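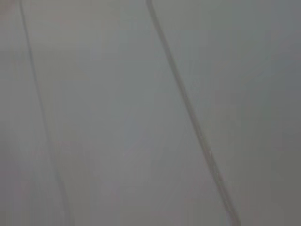 One reader wrote in to ask if the Jivdale table is worth $276 when the Kalier is so much cheaper, and would I buy it again? Yes! I've had mine since March and I'm on it every single day.

The top is plain white and wipes down with a damp cloth - even coffee, if you're quick. Assembly took me 40 minutes,

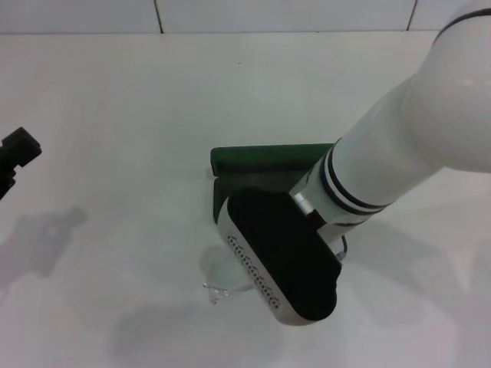
plus another ten hunting for the hex key (it was taped inside the lid of the box, so look there first).

Color was my big worry ordering online. The site just says "white." Next to pale gray-white panels the top reads as a warm off-white, a tiny bit pink, so get a sample if you need a dead-on match.

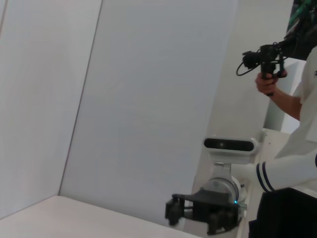

Four stars from me. I'd knock off less if the feet adjusted more easily. The plain white top does look good against light walls, and I'm already eyeing the bench.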